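FOR IMMEDIATE RELEASE

Palomino Brings Back the Bright Plastic Bowl, With Apologies to Beige

New Skonenden line of mix-and-stack tableware reaches stores in June

Palomino, the housewares company that spent most of the last decade selling you oatmeal-colored stoneware, announced today that it will release Skonenden, a line of plastic bowls and cups in colors that can be seen from the driveway. The line goes on sale in June through the company's website and at 230 independent kitchen and hardware stores.

Skonenden has 11 pieces. There are eight bowls, in several widths and depths, and three cups. They come in yellow, orange, red, green and blue, with a few in-between shades that took up an alarming share of the development budget. Two different light blues were the subject of a meeting that began at 10 in the morning and was still going when the sandwiches arrived.

"We had a lovely range of plates in a color called Fog," said Lizeth Condori, head of tableware at Palomino. "Our customers bought it, put it in the cupboard, and then ate their cereal out of a yellow plastic bowl they'd had since college. After enough of those letters we decided to make the yellow bowl."

The yellow bowl in question is the widest piece in the line and is meant for popcorn, salad, or the punch at a party where the punch isn't very good. It has a flared rim, so it can be carried by someone who is also carrying something else. The small, deep bowls are sized for cereal and soup. The lower, wider ones are for chips, cut fruit, and whatever people put olives in before they owned an olive dish.

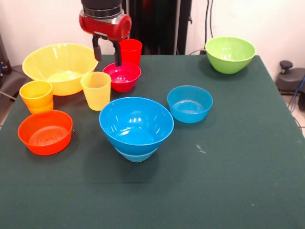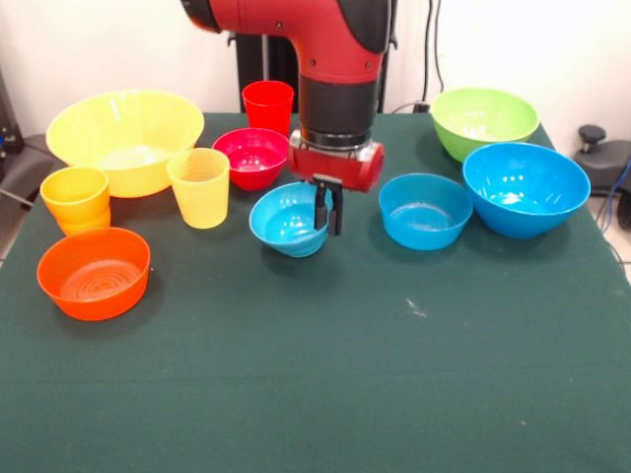 Color was left to a small group inside the company known as Sirkley, after the street where its members eat lunch. Sirkley was given one instruction, which was that no two people at a table for eight should be able to argue over whose bowl is whose. The group reports that people will still argue, but now they argue over who gets the orange one.

The cups nest, and households that object to matching things are encouraged to stack them in any order they like. Palomino will not be selling a rack, a caddy or a storage system to go with them. "It's a stack of cups," Condori said. "You put it on the shelf."

Skonenden was tried out last year in 40 homes, which were sent a full set and asked to use it for everything. The company received a long list of uses it had not planned for, among them rising bread dough, sorting screws, bathing a doll, and catching a leak under a kitchen sink until the plumber could be reached. One family in the trial returned its questionnaire blank except for the words "need another orange." Palomino considers this a positive result and has made every piece available on its own as well as in the set.

Some of the trial families also asked for a lid. There is no lid. A lid is being discussed for the second release, along with a pitcher and a pair of salad servers, and the company would like it known that it has heard the people who want the lid and that they can stop calling the front desk.

The line will be sold in plain cardboard boxes with a paper sleeve. An earlier version of the packaging carried a short essay on the joy of gathering, but it was removed after the warehouse staff read it aloud to one another for most of an afternoon.

Palomino's stoneware will remain on sale, including Fog and its companion shades. Shoppers who would like to own both are advised to keep the stoneware at the front of the cupboard, where guests can admire it.

Alley, the company's store and showroom, will have the full line set out on tables for handling from the first week of June. Visitors may pick things up, stack them, and drop them if they must. Coffee will be served in the cold-drink cups until someone complains.

Stores that wish to carry Skonenden can request a sample set and an order form from the Palomino trade desk. Writers and editors who want pieces to try at home should say which colors they would like, and should give a second choice in case the first is orange.

About Palomino

Palomino makes dishes, cups, serving pieces and kitchen linens for ordinary houses. It also made a fondue set once, and has a number of them left.

Press contact: Lizeth Condori, Palomino Tableware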